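Night baking is back in Abernathy. Twelve ovens, one street, lights on at 2am.

Chaltu Mekonnen started at Rurken in February. Rye mostly. 200 loaves a night, gone by 8. "People want bread thats still warm," she says, already walking off.

Rents are the worry. Flour too. Drirna, the old mill shop, shut its doors last winter and the queue moved up the hill.
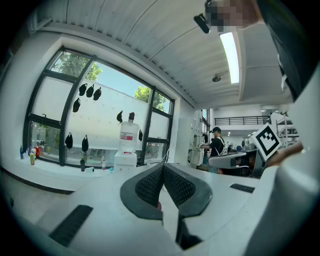 2 min read

Go early. Bring cash, the card machine sulks. The seeded one sells out frist.

8 comments · 12 shares

Contact us | © Plillness Magazine | Back to top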